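4.3 Handgreifer für Textilaufnahmen einrichten

Dieser Abschnitt gilt für den Handgreifer Varma mit der Aufnahmesoftware Elus. Die Montage der Backen ist in Abschnitt 4.2 beschrieben.

1. Akku einsetzen und Gerät einschalten. 10 Sekunden warten, ohne die Backen zu bewegen.

2. Backen zweimal ganz öffnen und schließen. Die Gelenke müssen ohne Ruckeln laufen.

3. Alle sechs Gelenkstifte auf festen Sitz prüfen. Lose Stifte nachziehen – kein Öl verwenden.

VORSICHT: Quetschgefahr zwischen den Gelenkarmen. Beim Schließen nicht in das Gestänge fassen.

4. Ein Kleidungsstück auf eine weiche Unterlage legen, eine Falte greifen und die Backen schließen. Die blauen Greifflächen müssen den Stoff von beiden Seiten fassen. 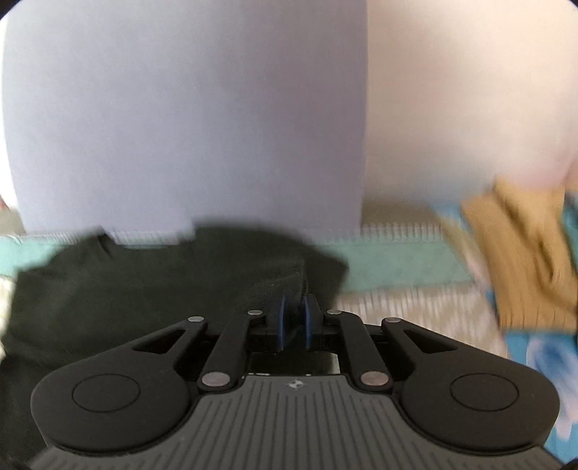

Abb. 13: Stofffalte zwischen den geschlossenen Greifflächen

5. Falte langsam anheben. Rutscht der Stoff heraus, Greifflächen mit einem trockenen Tuch abwischen und Schritt 4 wiederholen. Abgenutzte Greifflächen immer paarweise tauschen.

Hinweis: Dicke Strickware nicht am Saum prüfen. Der Messwert fällt dort zu hoch aus.

6. Backen öffnen und das Gerät über die Liegefläche führen. In der Vorschau müssen beide Greiferfinger und der Stoff dazwischen zu sehen sein. Verwischt der Hintergrund, das Gerät langsamer bewegen.

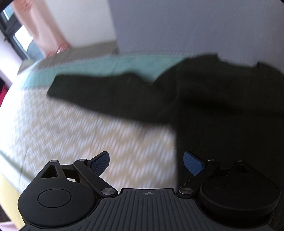 7. In Elus »Nullpunkt speichern« wählen. Die Anzeige wechselt auf »Bereit«.

Bleibt die Anzeige auf »Warten«, Gerät ausschalten und ab Schritt 1 neu beginnen. Tritt der Fehler wieder auf, den Service von Hostix verständigen.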